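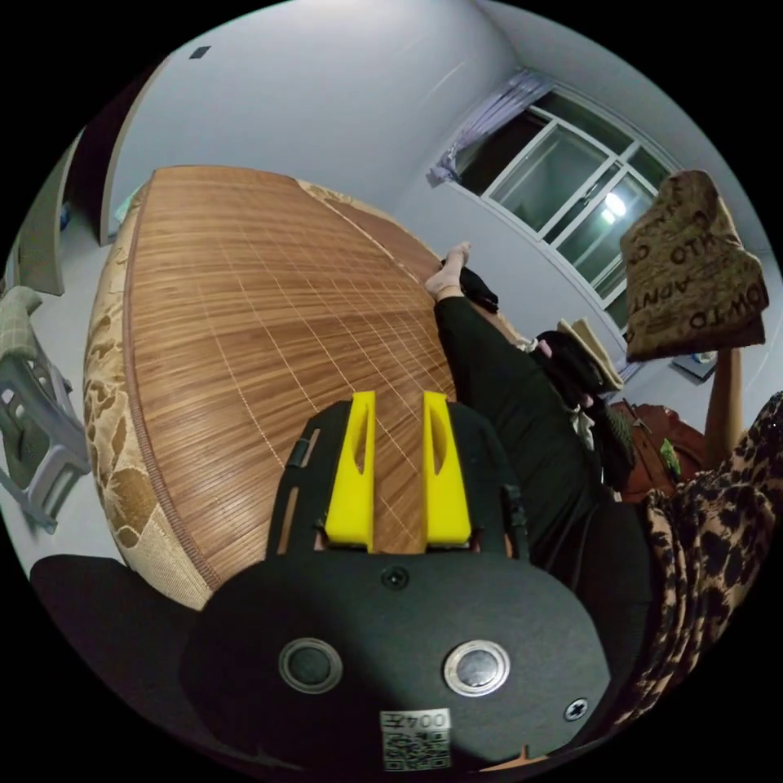
4.2 Public attention and the timing of retirement

The second group of questions concerned the age of judges. In the literature on courts it is often assumed that citizens know very little about who sits on the bench, and that they begin to care only when a seat becomes free. Our material supports the second part of this assumption but not the first. Of the 333 persons who returned the questionnaire in Wimwood, a large share could name at least one member of the appeal court, and many could also say which government had appointed this member.

Hsueh argues that a judge becomes a public figure in two ways: by a dissent which is read outside the profession, or by an illness which is reported in the newspapers. We would add a third way. In the interviews carried out in August, several respondents spoke of judges as if they were members of an elderly family — they worried about their health, and in the same sentence they calculated who would choose the successor. Muammer Canpolat, who coded the open answers, proposed the term "anxious counting" for this attitude, and we keep it in the following. 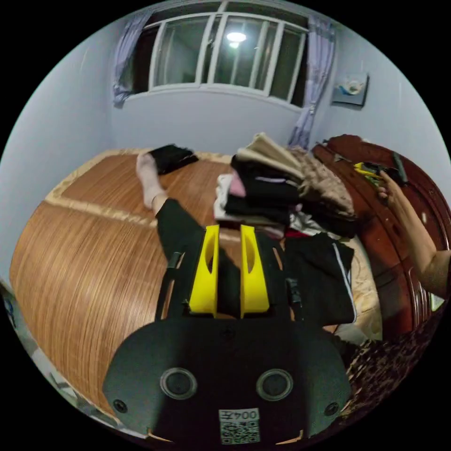 Figure 3. Bedroom with a large bed; gripper with two yellow fingers in the foreground.

Anxious counting was more frequent among respondents who followed the court through the weekly bulletin Skulomance than among those who followed it through television. It was not connected with age or with schooling. This result surprised us, as the earlier study in Uson had found a clear effect of schooling. One difference may lie in the wording. The Uson questionnaire asked whether a judge "should" retire at a fixed age, while ours asked whether the respondent "would be sorry" to see a particular judge leave.

We also asked for an opinion on a fixed term of 10 years. Support for it was high in both districts, but it fell when the question mentioned a judge by name. A person may therefore wish for shorter terms in general and at the same time hope that one certain judge stays as long as possible. We do not regard this as a contradiction. The general question is answered as a matter of rule, the other as a matter of loyalty, and the two were placed on different pages of the form.

Two limits should be noted. The original sample was planned for 500 persons, and the missing answers come mostly from the rural part of the district. In addition, the form was closed on 2nd September, before the announcement of the new appointment, so that any change of opinion which followed it is not covered by our data.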